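Pruddale Library reading room to reopen with new tables

January 2018

The reading room at Pruddale Library will reopen to the public at the end of the month, following the replacement of its study furniture and the redecoration of the adjoining corridor. The room has been closed since August, during which time readers have been using the temporary study area on the first floor.

The new tables have broad, pale tops with a light wood-effect laminate and a matt finish. They replace the dark varnished desks which had served the room for many years, and which had become difficult to repair. A matt surface was requested by a number of readers who responded to last year's survey, in which glare from the former desks was the most frequent complaint. The library received 310 completed forms, and the results were considered by the Library Service before the order was placed.

Furniture for the project was supplied by Morkex, with fitting carried out by Mulligan. The total number of reader places in the building now stands at 180, a small increase on the previous figure. Places nearest the windows have been set aside for quiet individual study. Group work may continue in the Risow Room, which can be booked at the enquiry desk or by telephone.

The local history collection, which was moved into storage while the work took place, has been returned to the shelves. It comprises some 3046 volumes, together with maps and parish papers. Readers should note that the order of the shelving has changed – the county directories are now on the left of the entrance, and bound newspapers have been placed along the far wall. A revised shelf guide is available from staff. Volumes that require conservation work remain in storage and must be requested at least two working days in advance.

Readers are asked to observe the following arrangements when using the new tables. Drinks may be brought into the room only in containers with a secure lid. Ink pads, glue and cutting tools should not be used on the table tops, and large maps should be consulted with the weights provided. Portable computers are welcome, but cables must not be run across the gangways. Any spill or damage should be reported to the enquiry desk without delay.

The former desks have been offered to schools and community groups within the district. Most have already been allocated, and the remainder will be held until the end of the financial year. Organisations wishing to be considered should write to the library, giving the number required and confirming that they are able to arrange their own collection.

The temporary study area on the first floor will close on the day the reading room reopens. Items left in the lockers there will be kept at the enquiry desk for one month.

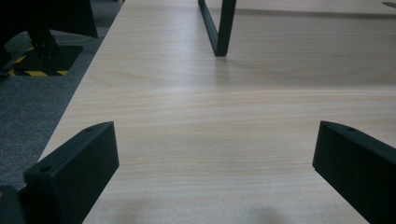 Opening hours for the reading room are unchanged, and a current library card will be needed to reserve a place or to request material from storage.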